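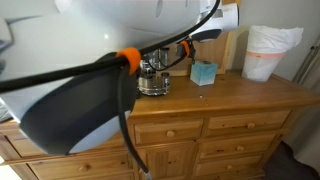
Page last changed: 7 Jun 2018 by Zoi Nikolaidis

Proltadia home arm software — working group minutes

Present: Azra Zupan (chair), Bořivoj Bartoš, Igor Rusnák, Zoi Nikolaidis (minutes)
Joined for items 3 and 4: Barrett Ambrose

1. Minutes of the last meeting
Accepted. Igor asked that "the planner froze" be changed to "the planner waited on the depth map", and Azra agreed that the two are very different things to somebody reading the log. Changed.

2. Planner
Bořivoj has merged the new path smoother and is very happy with it. He replayed all 66 saved runs from the dresser and the counter against it, and 7 still fail. Every one of the 7 fails at the same step, where the arm has to turn the wrist over and come back down toward the surface. That is great news for debugging (one bug, we hope!) and Igor has already offered to take it.

The smoother now also treats the cables as part of the arm. Up to now we only modeled the links and the gripper, and the planner would happily pick a turn that wound the cable tight. The new model is a chain of short capsules pinned at the strap points. Azra asked what it costs. Bořivoj says planning is slower on the long moves and the same on the short ones, and he would like to keep it on by default. Agreed.

Open question: what to do when somebody moves a strap. Right now the strap positions sit in a config file and have to be measured by hand. Igor wants a small calibration tool. Zoi would rather have a check at startup that simply asks the operator to confirm them. No decision, both to write half a page.

3. Perception
Barrett went through the labeling. We now have 2344 labeled views, of which 1586 have been checked by a second person. The rest should be done before the next training run, and he was clear that he doesn't want to train on unchecked masks again.

Clear things are still the hard case. On the dresser the faceted glass piece comes back from the depth camera as a hole with a few bright specks in it, and the tissue box right next to it comes back perfect. Igor's fix is to let the color image vote: if the color model says "glass" and depth says "nothing", the planner gets a solid box grown a little on all sides. He ran it live during the meeting and the box landed right where it should. Much cheering. We will keep the grown box until there is something better.

Bag liners were next. The loose top of a bin bag changes shape between views, so the tracker keeps starting a new object. Barrett suggests we stop tracking the bag at all and track the bin, with a soft zone over the rim. Everybody liked this.

4. Counter tasks
The small metal cups are the next target, and the group spent most of its time on this one. They are shiny and close together.

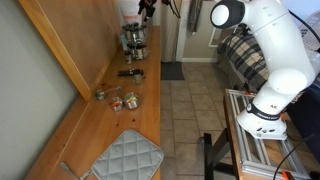 Counter setup for item 4: arm base on its rail frame, metal cups mid-counter.

Bořivoj wants the grasp planner to score a whole group of objects at once, so that it picks the cup with the most free space for the fingers first and then works inward. Azra likes it but asked for the simple version as well, one cup at a time with a wider safety gap, so there is something to compare with. Both go in behind a switch.

Barrett pointed out that the contents matter too. If a cup holds chopped pieces it has to stay level the whole way, and the current level limit is only applied at the grasp and at the release. Igor thinks it can be added to every waypoint without touching the solver. He will try.

The pot holder is treated as part of the counter for now. Zoi asked whether a handle poking out by its corner should be its own object — yes, it should, and the segmenter merges the two more often than we'd like. Barrett to pull those views to the top of the checking list.

5. Tooling
The replay viewer is a joy to use now. Igor added a slider for the planned path against the measured one, and you can step through joint by joint. Ševčík have asked for a copy for their own bench. Azra to answer, no objections.

Logs still go to the old Ulline server, and moving them to Fultow is put off until December.

6. Actions
Igor: wrist turn failures, level limit on all waypoints
Igor and Zoi: half a page each on strap positions
Bořivoj: group scoring and the one-at-a-time version, behind a switch
Barrett: finish second checks, pot holder views first
Azra: reply to Ševčík

7. Any other business
Bořivoj would like the next meeting to start with live runs before the talking. Agreed with enthusiasm.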